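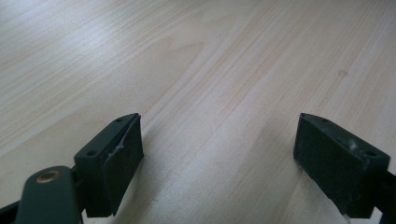

Should a student robotics club be judged by the competitions it wins? A club is better judged by the quality of the work its members can repeat, explain and hand on to the next intake.

This view is not universally held. When the Onell Shield was introduced, several colleges reorganised their clubs around a single afternoon in April, and the entry rules rewarded them for it. A team at Welach College is reported to have spent its whole grant of 1,375 pounds on one machine, which was put into a cupboard after the final. The students who built it have left, and their successors cannot say why its parts were made as they were.

The Palaniappan Project, on which second-year students at Illel now spend two terms, takes a slower course. Each pair must record 500 demonstrations of ordinary household tasks, performed by hand, before any attempt is made to have a machine learn them. Clive Wainwright, who drew up the syllabus, has been criticised for the dullness of this requirement. The criticism is fair as far as it goes. Repetition is tedious, and a few students withdraw in the first month.

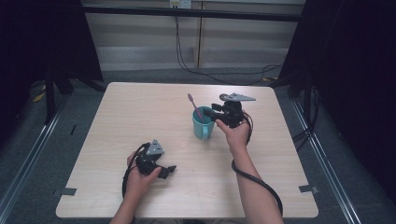 The educational case for the requirement rests on attention. A student who has written a program from a textbook may believe that tidying a washbasin is a simple matter. The same student, with a gripper in each hand and a toothbrush leaning in a mug, has to decide from which side to approach and what the other hand should be doing meanwhile. Such decisions are made by all of us every morning without thought, and they are exactly what must be put into words if a machine is to make them. It is hard to see how a trophy would teach this any sooner.

Competitions should not be abolished. They bring in members, and a fixed date concentrates the mind. The Shield's organisers might, however, give half the marks to the written record and require each entry to be run by students who did not build it. A prize of 200 pounds for the clearest set of notes would cost little. Colleges, for their part, should publish what their clubs have recorded, including the failed attempts, of which Illel alone holds more than 1,000.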